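La cellule Siren, remise en route au mois de mars

J'avais promis un billet sur l'entretien de Siren, la petite cellule de prise et dépose dont je m'occupe chez Gornel. Le voici, avec du retard. L'arrêt a duré une journée et demie, la moitié pour le câble du poignet, le reste pour la pince et les réglages.

Au dernier relevé, le compteur affichait 2 352 cycles depuis l'entretien précédent. Je m'étais fixé une limite plus basse, je l'ai laissée passer. Les prises étaient encore bonnes, mais le doigt gauche fermait avec un léger retard et la pince faisait un petit claquement en fin de course.

Le plateau et les parois

J'ai commencé par vider le plateau et passer un chiffon microfibre sur les panneaux d'acrylique, côté intérieur puis côté extérieur. Pas d'alcool sur l'acrylique : j'ai déjà fissuré un chant comme ça. De l'eau tiède avec une goutte de savon, puis un chiffon sec. Les reflets restent, quoi qu'on fasse, et il faut composer avec quand on règle l'exposition.

Ensuite j'ai resserré les fixations du bâti une par une. Deux avaient pris du jeu du côté du mur. Je les ai marquées au feutre pour voir si elles bougent encore d'ici la prochaine visite.

Les objets de travail sont revenus en place après le nettoyage : le bloc vert, le bol en bois, la boule rouge et le petit support transparent du fond. Je garde toujours les mêmes pour les essais, sinon je ne peux rien comparer d'une fois sur l'autre.
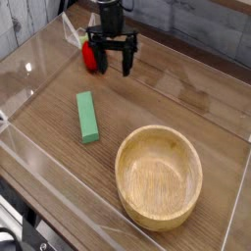
Le câble m'a pris plus de temps que prévu. La gaine frottait contre le carter du poignet quand l'axe arrivait en butée, et elle était lustrée sur deux centimètres. J'ai commandé un remplaçant chez Lemieux, un peu plus long, pour que la boucle ne tire plus. Leandro Villalba me l'avait conseillé l'an dernier et je n'en avais rien fait. Il faut débrancher côté coffret en premier, puis côté pince, et noter l'orientation du connecteur avant de tirer dessus.

La pince elle-même se démonte avec deux clés Allen. J'ai sorti les doigts, nettoyé les glissières au pinceau sec, remis une trace de graisse et remonté. Le claquement venait d'une vis de bride desserrée d'un quart de tour. Une goutte de frein-filet faible et c'était réglé. Le retard du doigt gauche a disparu avec la graisse.

Au remontage, j'ai laissé la pince ouverte au-dessus du plateau et j'ai vérifié l'écart entre les doigts au pied à coulisse, en haut puis en bas. S'il y a une différence entre les deux mesures, c'est que la bride est de travers, et il vaut mieux tout redéfaire tout de suite. 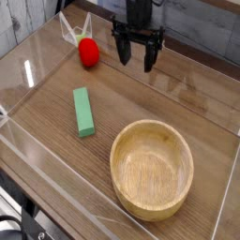 Les réglages

Le point zéro avait bougé, ce qui est normal après un démontage. J'ai refait la prise d'origine trois fois et gardé la dernière. La hauteur d'approche est passée de 40 à 43 mm au-dessus du plateau. C'est prudent, je la redescendrai plus tard.

Le paramètre 106 du contrôleur Trustus fixe la vitesse en descente. Je l'ai baissé pour les premiers essais. J'ai perdu presque une heure avec le défaut 901, qui s'affichait à chaque mise en puissance. La documentation parle d'un problème de communication avec l'outil, donc j'ai soupçonné le câble neuf. Je l'ai testé fil par fil et il était bon. C'est le connecteur du coffret qui n'était pas enfoncé jusqu'au verrou.

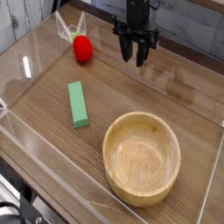

Nathalie Ouellet est passée en fin d'après-midi pour les positions apprises. Elle connaît mieux que moi la partie logicielle. Elle a repris chaque point en mode manuel, à vitesse réduite, en commençant par ceux du fond, les plus proches de la paroi arrière. Trois points seulement ont été corrigés. Le dégagement au-dessus du bol était juste, elle a ajouté une position intermédiaire pour que le bras remonte avant de traverser.

J'ai sauvegardé le programme sur deux clés, l'une dans le tiroir du coffret, l'autre chez moi. L'ancienne version est conservée sous son nom d'origine, avec la liste des points modifiés dans un fichier texte à côté.

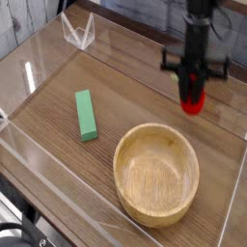 Reste le bruit de l'axe 2, que je n'ai pas traité. Il n'apparaît que dans les grands mouvements, bras déployé vers la droite, et Leandro penche pour la courroie. Il en a une en stock mais pas de la bonne largeur. J'ai demandé un prix chez Lemieux.

Pour la prochaine fois, j'ai ajouté deux lignes à ma fiche : contrôler le verrou du connecteur côté coffret avant la mise en puissance, et regarder la gaine du câble à chaque nettoyage des parois. Si quelqu'un a déjà changé la courroie de l'axe 2 sans déposer le bras complet, je veux bien lire sa méthode dans les commentaires.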